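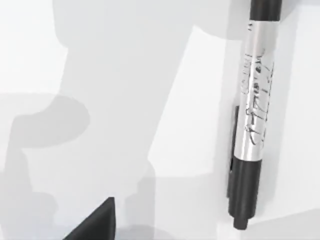 Marker pick task, simulated wrist view, gripper finger at lower left.

Eldale bench notebook, October
Rind simulation kit, trial license, entry 4

Marker task up this morning. The kit ships with a small object library and the marker is the one closest to what we handle on the Donora line, so I'm using it for the whole trial. Silver barrel, black cap, clip down the side. The printing on the barrel doesn't resolve into anything I can read, but it does wrap with the curve, and that was one of the things Kálmán wanted to know before we spend money.

Setup notes so I don't have to dig them out again:
- kit installed from the offline bundle, default arm and gripper
- white tabletop, stock lighting, one light moved (see below)
- 200 episodes per batch, object pose randomized, seed saved with the batch
- wrist view stored for every step, overhead view every tenth step

Install was easy. The license server was not. It dropped the seat twice before lunch and both times the running batch stopped without writing its last file. Sent the log to Rind support. They answered in under an hour and said to raise the timeout from 100 to 300 seconds. Did that, no drops since. The default should be changed or at least put in the install guide.

Shadows. The arm throws big soft gray shapes over the table, several tones where they overlap, and a hard-sided bright patch is left between them and the marker. I had expected to turn shadows off to save render time. Leaving them on for now. Our segmentation from the spring was trained with flat lighting and it takes the dark strip beside the clip as part of the marker. Mask comes out too wide on that side, so the grasp center shifts toward the clip. Moved the key light a little to check and the error moved with it. That is our problem and the kit is fine on this point.

Metal finish looks good enough. Highlight down the middle of the barrel, darker toward both sides. Kálmán says the real ones on the line are duller from handling. There's a roughness value in the material file, will try a few settings and compare against the Donora stills.

Batch results, first pass with the supplied grasp planner:
Batch 1, shadows off: 200 episodes, all files written, planner found a grasp every time.
Batch 2, shadows on: 200 episodes, stopped early by the license drop, not counted.
Batch 3, shadows on, new timeout: complete. Planner worse with our masks, about the same as batch 1 with the kit's own masks. Numbers are in the shared sheet.

Things I don't like so far:
The camera near-clip setting is buried in a second config file and overrides the first without a warning. Lost most of an hour.
Contact between finger and cap is stiff. At default step size the marker jumps on first touch. Halving the step fixes it and doubles the run time.
Export to our format drops the gripper width. Have a script for it now, in the tools folder.

Compared with Famora, which we had on trial before: Famora rendered faster, but every material came out looking like plastic, and we couldn't get at the lights at all. Rind is slower and lets us change nearly everything. For this work I would take Rind if the seat price holds. Quote is for one seat, support included for the first year. Junaid asked whether a second seat can be shared with the Donora people. Have written to ask, no answer yet.

To do:
- rerun batch 2 overnight, same seed
- roughness sweep on the barrel
- retrain masks on a mixed set, 2000 images to start
- ask about the contact model, Kálmán has a contact there

4:40 pm, overnight run started. Left the workstation locked, please don't restart it. J.B.

K.B.: checked the clip side on the old masks, same offset there. Agree on retraining first.

Recent entries
Rind kit, entry 3: camera placement and config files
Rind kit, entry 2: importing our gripper
Rind kit, entry 1: install
Famora trial, closing notes
Donora line, stills and lighting

Eldale Automation Workshop | Internal notebook | Contact: Junaid Bangash | Back to top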